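**Call for participants: try out a two-arm table kit and tell us what is wrong with it**

Uvero makes a table kit for small kitchens, canteens and school labs. The kit is called Tultgate. It has two arms, a gripper on each, a control box and a tablet with the program already installed. We have sold it in small numbers until now, and before we offer the next version we want people from outside our company to use it and to write down honestly how it went.

You do not need to be an engineer. We are looking for people who work with dishes every day (kitchen staff, canteen helpers, people who set tables) and also for people who have never touched a robot arm. Both groups are equally welcome.

**What you will do**

You come to our test room in Kirnetberg for two sessions. Each session takes 90 minutes, with a break when you want one. In the first session you guide the arms by hand controls and try to move bowls, plates and shallow dishes from one place to another. In the second session you start the ready-made programs from the tablet, watch the arms, and stop them whenever you think something is not right.
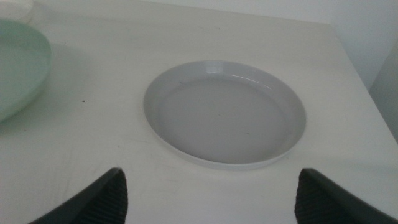

*A shallow dish between the open fingers, seen from the gripper.*

Most of the work is with dishes which have a low rim. They are harder to pick up than a cup, and this is the part of the kit where we receive the most questions from our customers. You will be asked to approach the rim from different sides, with one arm or with both, and to say which way felt natural to you. We do not measure how fast you are. If you need the whole session for one plate, we learn also from that.

After every task you fill in a short form on paper. Please write in full sentences if you can – a number from a scale tells us very little.

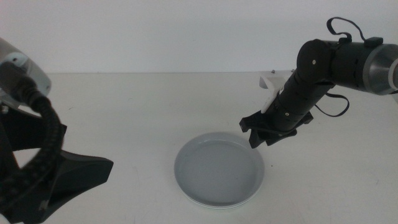
Both arms can reach the middle of the table, so the program must decide which one goes first and which one waits. In the present version this choice is made by the software from Goh, our partner for motion planning. We would like to know if the waiting feels too long to you, and if you understand from looking at the arms what they will do next.

**Who can take part**

- You are 18 or older.
- You can sit or stand at a table for the length of a session.
- You read English or can bring somebody who reads it for you.
- You have not worked for Uvero or Goh.

Left-handed people are very welcome, as we had too few of them in the earlier round. Glasses are no problem. Long hair must be tied back, and loose sleeves and bracelets must stay away from the arms.

**What you receive**

We pay for your time after the second session, and we pay your travel by bus or train if you keep the tickets. Participants who want to buy the kit later can have it for 1,130 euros, without delivery. There is no duty to buy anything, and your answers do not change the price.

**Your data**

The cameras of the kit record the table during the tasks. Your forms are kept under a number and not under your name. You may leave at any moment, also without giving a reason, and then we delete your recordings if you ask for it.

**How to apply**

Use the form on the Uvero website, under "Tultgate tests". Tell us in a few lines what work you do and if mornings or afternoons are better for you. The sessions take place in March. We answer every message, also when the places are already full, and in this case we can keep you on the list for the next round if you wish.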